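Wax, wicks and a small shop

5 April 2020

I wanted to write this post already two weeks ago, but the candles took all my evenings. For those who are new on this blog: I make candles in used jars and teacups and I sell them online, under the name Serel. It is a very small business. Last August I had three scents, and now I have more than I can manage well.

The biggest change this spring is the wax. Until now I bought soy wax in flakes from Donnelly, and I was happy with it, but in the teacups it pulled away from the side when it cooled. My friend Mehwish Mirani makes soap and she told me to mix in a little coconut wax. I tried 16 cups with the mix. Most of them came out smooth, and a few have a small ring near the handle, which I can live with. I poured a bit cooler than usual also, so I can not say for sure which of the two things helped.

The wicks are a longer story. A wide cup needs a thicker wick – or two thin ones – and every cup from the flea market has a different shape. I write the width and the wick size on a card for each cup, and I burn one candle of each kind to the bottom before I sell the others. It is slow work and my kitchen smells of fig all the time.

Clémence Boyer asked me in the comments if I ship in warm weather. Yes, but in the hottest weeks I wait with the parcels until the evening pickup.

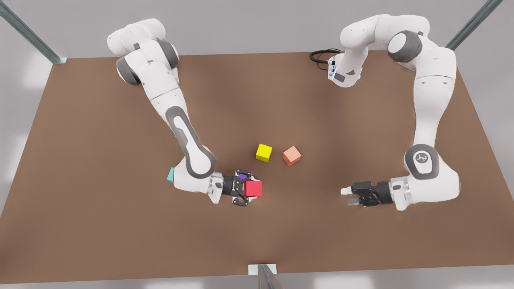 Two white arms and a brown table, computer rendering.

The new labels are ready too. I chose a cream paper with a dark green border, and the scent is now written bigger than the shop name. Parvathi Pisharody found a spelling mistake in "bergamot" before I sent them to print, so thank you, Parvathi! The print shop wanted an order of 399 labels for the lower price, and I will be using them for a long time.

In the next days I will put the fig and the bergamot cups in the shop. The lavender must still cure.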